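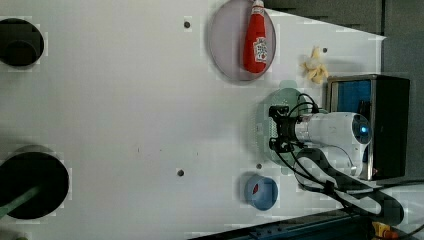
The service contract is the wrong thing to sell with a tabletop arm

Posted 6/6/22 by the Bench Automation desk

Hivoden sells its tabletop manipulation kit in two forms. The first is a box: arm, gripper, controller, mounting hardware. The second adds a service plan under which Hivoden retunes grasps remotely whenever the buyer changes the objects on the table. The plan costs 318 dollars a month. My view is that most small labs should buy the box and decline the plan.

The hardware is adequate. Repeatability is good enough for plates, cups and squeeze bottles, which is the class of object the kit is marketed for. The gripper fingers are small, and that limits payload more than the arm does. Cabling runs outside the wrist. I would prefer it inside, but external cables can be replaced in 16 minutes with a hex key, and the internally routed Korton unit has to go back to the depot.

The plan is harder to defend. In January we logged 46 object changes on our bench and submitted 26 of them for retuning. Median turnaround was two working days. A technician with the supplied software can do the same job in an afternoon, and learns something about the failure in the process. A soft bottle lying on its side fails differently from a rigid cup standing upright. A lab that sends both away for correction will not build up the judgement to set either one up.

Hivoden argues that remote tuning gives consistent results across sites. That is a fair point for a buyer like Padora, with identical benches in several cities. It has little value to a lab with one table and a changing collection of objects on it.

I would pay for a parts plan: fingers, cables, one spare wrist joint. Quartey offers something close to this for its older arm and prices it sensibly. Hivoden has no equivalent in its catalogue – spare fingers are sold only in full sets, and the wrist joint is quoted on request.

Related
Korton depot repairs: what the warranty covers
Choosing a plate colour for overhead cameras
Quartey parts plan, second year

Contact us | Copyright 2022 | Back to top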